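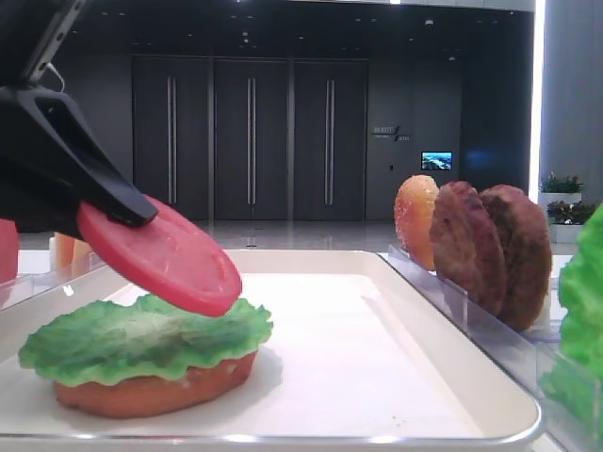 Toy food sets get stored badly. Most end up in a bin, where the thin pieces bend and the paint rubs off the edges. Standing them upright in clear slotted holders fixes both problems. Cheese and patties stay on edge, each one visible, while the lettuce goes on the bottom bun and the tomato comes next. The Kasilel burger set works well this way.

Slot width matters more than length. Mine are 18 mm. A soft tomato slice leans in anything wider, and a patty binds in anything narrower. The Zustbridge dividers were too tight for the buns, so I went with Ochoa.

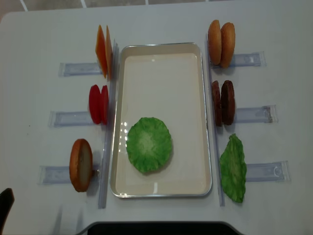

Sort by layer, one food per holder. Mixed holders slow you down, and the thin slices hide behind the buns. Leave the tray between the two sides so the reach is short from either direction.

Use a tray with a raised rim. Round pieces roll off a flat board.

Cleaning: warm water, drop of dish soap, 5 minutes, air dry on edge. No alcohol on clear acrylic. It crazes. I lost a Dreduner rack that way in February.

Next post: labels, and whether the lettuce needs its own slot.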